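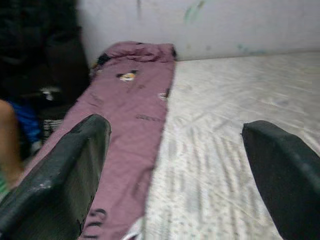 4. Discussion: Cost Growth and the Long Middle of a Public Building

Having laid out the budget history of the Larkum Concert House in the previous section, we would now like to slow down a little and think about what happened in the years between the competition and the opening, which we have come to call, in our own conversations, the long middle. Most writing on large cultural buildings dwells on the beginning, when the drawings are fresh and everyone is hopeful, or on the end, when the first audience walks in and the critics sharpen their pencils. The years in between get a paragraph or two, usually an angry one. We understand the anger, and we shared a good deal of it when we began reading the files, but we came away with more sympathy for the people in those files than we had expected to have.

The hall was planned with 1663 seats on the upper floors of the old Bergmann grain store, a brick building on the harbor at Risell that had stood without a tenant for 22 years before the competition. The archive we worked from holds 3935 documents, among them letters, site minutes, change orders, and a great many lists of doors (anyone who has worked on a public building will know about the door lists). Of the change orders, 155 touched the structure of the grain store itself. These are the ones we kept coming back to, and Figure 4 sets them out by the year in which they were signed.

Figure 4. Structural change orders at the Larkum Concert House, by year of signature. Orders later withdrawn are included.

What struck us first is how early the trouble can be seen once one knows where to look. The foundation survey was commissioned before the competition closed, but the report reached the city's building office only after the winning scheme had been announced, and the winning scheme was a good deal heavier than anything the survey had been asked to consider. So the engineers at Deneo were brought in to answer a question that had, in a sense, already been answered in public, with a model and a ribbon and a speech. Their first letter is very polite. It asks whether the hall might be moved one bay to the east. The reply, equally polite, says that the view from the foyer had been much admired.

We do not want to make too much of one exchange of letters. Still, the same pattern comes up again with the roof, with the loading dock, and with the escalators, and in each case the expensive decision was made at a moment when it did not feel like a decision to anyone in the room. Benedikt Thaler, who was site architect for most of the construction period and who gave us two long and very generous interviews, put it this way: "We kept thinking the big choices were behind us. You would sit down to talk about a railing and stand up having moved a wall."

His account also helps with a puzzle we raised in Section 2, namely why the published budget stayed flat for so long while the orders were piling up. The city reported only the costs that had been agreed by all three parties, and disputed items were carried in a separate ledger that was closed once a year, in June. A disagreement that began in the summer could therefore live quietly for most of a year before it showed up in any public figure, and when it did show up it arrived in the company of many others. Newspaper readers saw a sudden jump and, quite naturally, looked for a sudden cause. The minutes show a slow and steady climb, with one bad winter when work on the upper floors stopped altogether and the scaffolding rent went on being paid.

Should the project have been stopped at that point? Several council members thought so and said so, and their arguments deserve a fairer hearing than they were given. Against them, it must be said that the grain store had by then lost its old floors and could not have been left standing open to the weather for long, so that stopping would have meant either a costly temporary roof or the loss of the building. We have tried to estimate both, with the help of the tender prices in the archive, and the results are given in the appendix. They are rough, and we would be glad to see someone improve on them.

A word on the comparison with smaller halls. Readers of an early draft asked whether a modest new building on an empty lot would have served Risell just as well, and for the music alone we think it might have. The orchestra's own brief, written before any architect was involved, asks for good sound, warm dressing rooms, and a place to park the truck. It does not mention the harbor at all. The harbor came in with the city's wish to bring people back to the waterfront, a perfectly decent wish, and one that the planning department had been nursing through several earlier schemes for the same quay. The difficulty is that the two aims were paid for out of one budget and defended with one set of arguments, and in the next section we look at how the council debates moved back and forth between them.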